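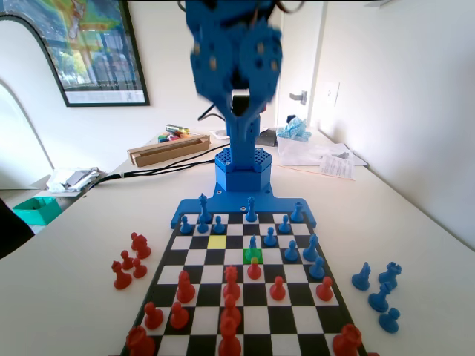 The blue arm mid-game, with captured pieces waiting on both sides of the board.

The arm was the cheap part. Bảo Cù budgeted $2,000 for a chess-playing robot at the Brarkden games club, and the quote from Nustholm came in comfortably under. Then came the freight from Erkeck, 3 spare motors and a power supply that hadn't made it onto the quote.

"I'd allowed $38 for cables," he says. "I was a younger man."

His advice to other clubs is to price the extras first and measure the table second. Leave room beside the board for captured pieces, and more behind it for wiring. He now keeps a line in the budget called "bits", which was blown by April. A second arm is on the wish list, pending a chat with whoever opens the mail.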